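Shared Workshop Forum > Builds and Projects > Handheld gripper, anyone else tried it?

wolldenwidget
Posted April 2020

I've put off starting a thread because I know what some of you think of anything with "robot" in the title. Still, we've got to the stage where I could do with other eyes on it.

The short version: a few of us at the Stornton workshop are building a two-finger gripper you hold in your hand. You do a small kitchen job with it yourself, the camera on it records what you did, and later an arm is meant to copy you. The fingers are soft and flex round whatever they close on. Each has a square marker on its housing so the software can work out how far open they are.

Spent so far is 353 pounds, not counting the arm, which we had already. I'd like to hear from anyone who has built something similar and got past the recording stage.

grumbleweld
I'll start then. I have seen four "robot does the cooking" projects come through shared workshops and every one ended up as a box of servos under a bench. What does this do that a pair of tongs doesn't?

wolldenwidget
At the moment, nothing. It's a worse pair of tongs with a camera on. The recordings are what we're after.

leltdale_lathe
353 quid for worse tongs. I'm in the wrong hobby.

More seriously, how many recordings do you need before you know if it's any good? People are always vague about that.

wolldenwidget
We set ourselves 700 before we train anything we'd take seriously. We have 98 we'd keep. We threw out a good few early on where the markers weren't being picked up.

grumbleweld
So you're not a sixth of the way there, and you've no evidence that the other five sixths will help. What stops you training on the 98 tonight and finding out?

wolldenwidget
Pride, mostly. Fair point though. Here's the table from the gripper's side so you can see what we're working with.

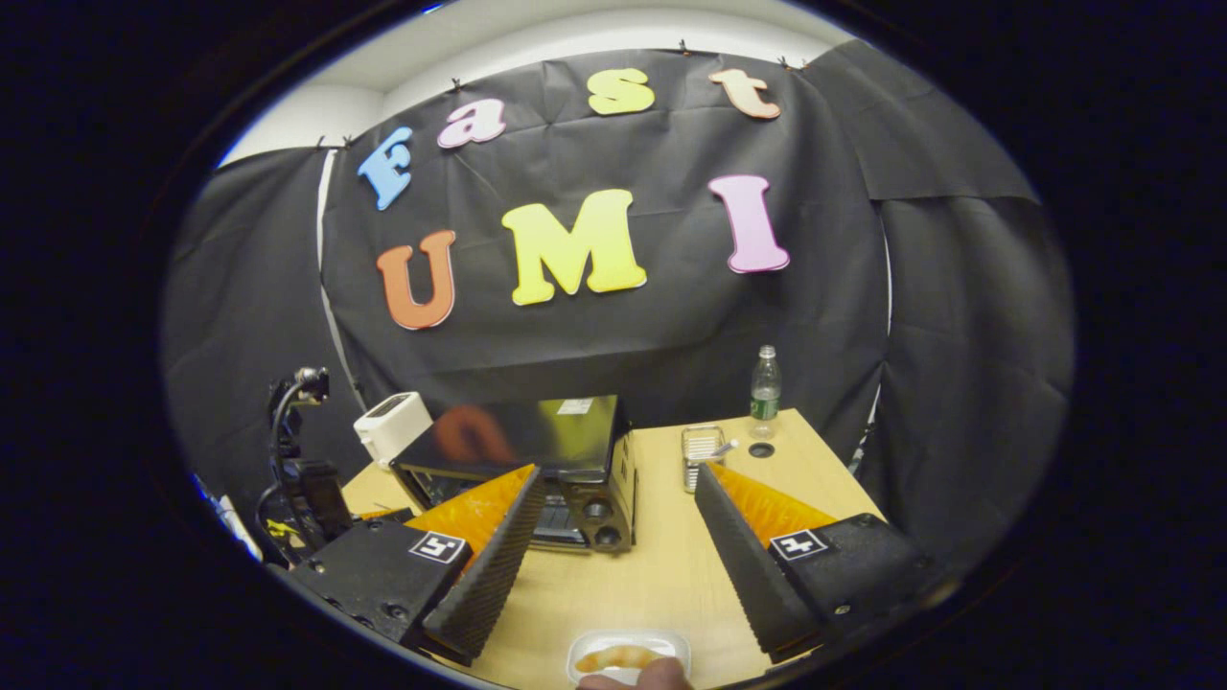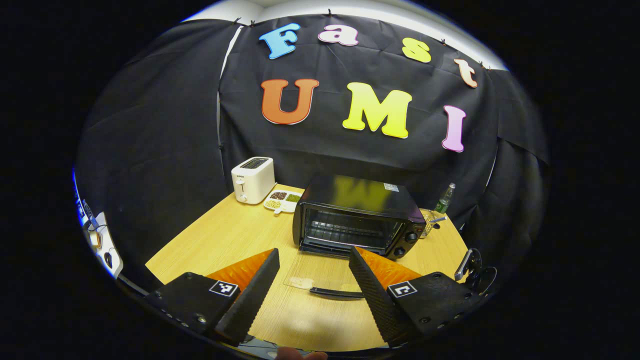
The fisheye lens takes some getting used to. The good side of it is that you keep both fingers and most of the table in view. The bad side is that straight edges come out bent, and I've yet to be convinced our calibration holds up near the rim.

Finger wear is the other worry. The ribbed faces grip well when new, but I have already swapped one pair and I don't know how long the second will last.

leltdale_lathe
Who cut the letters? They're the best made thing on there.

wolldenwidget
Not me. Foam sheet and a steady hand. I'll pass that on.

tin_and_solder
I'd question the black cloth. You're teaching it that the world is a pale table with black all round it. Take it into somebody's real kitchen with a patterned worktop and a window behind the sink and I bet it falls flat. We had the same thing with a sorting rig: lovely results in its own corner, useless when we moved it across the room.

wolldenwidget
The cloth keeps people walking past out of the recordings, which was spoiling them. I take the point about kitchens. The plan is to do a batch without it.

grumbleweld
"The plan is to" is what they had written on the box of servos.

tin_and_solder
He's not wrong, but he could be nicer about it. If I were you I'd do the no-cloth batch now and not at the end. If the thing can't cope, you want to know while you can still change what you're collecting. Same for the lighting. Do some with the lamps off.

zurcher_fan
I'm going to disagree with both of you. Get it working in one spot first. If you change the background and the lighting and the objects all at once and it fails, you've no idea which one did it. We built the Zürcher feeder that way, one change at a time, and yes it was slow, but it runs.

tin_and_solder
It runs in your garage, on your bench, with your parts. I've never seen it anywhere else.

zurcher_fan
It's a feeder. It lives on a bench. Where else would it go?

grumbleweld
That is my whole complaint. A thing with one job and a fixed place can be built by a sensible person in a shed. Once you say it will handle food in any kitchen you've picked a problem that people with proper money haven't cracked. Build a jig.

leltdale_lathe
I don't mind the aim. What bothers me is the copying part. Your wrist does things the arm can't. I turn my hand over without thinking, and a cheap arm will hit a joint limit or its own base. Have you checked that any of the 98 can be done by the arm at all?

wolldenwidget
We replayed 30 of them with nothing in the fingers. Most went through. The ones that didn't were nearly all me reaching across my own body, so we now stand on the same side as the arm and keep our elbows in. It feels daft but the paths look better.

leltdale_lathe
"Most" is doing a lot of work there. How many?

wolldenwidget
I'd have to go back to the log. I didn't write down the half failures properly, where it got there but stopped and juddered first. I'll redo the lot and post the figures, good or bad.

leltdale_lathe
That I'd read. Put the judders in their own column. If you count them as passes you'll be fooling yourself by November.

tin_and_solder
Delay is worth checking too. The picture and the position don't always arrive together. With ours the camera was late by enough that the gripper kept closing on thin air, and we blamed the training for weeks. Point the camera at a blinking light and compare it with the log. An evening's work at most.

wolldenwidget
I hadn't done that one. Thank you. We assumed the times in the file were right.

grumbleweld
There's your first real finding. Look, I don't think it'll work and I've said so. But train on what you've got, hold back ten or so that it never sees, and tell us the result even if it's dreadful. If it manages one single pick off that table without a hand on it I'll buy a round.

wolldenwidget
One pick, from a start position you choose?

grumbleweld
From a start position I choose, with the cloth down.

zurcher_fan
Moving the goalposts already. With the cloth up first, then down.

grumbleweld
Half a round for cloth up.

wolldenwidget
Done. Light test first, then the 30 replays again, then we train on the 98. I'll post the replay table in this thread when it's filled in.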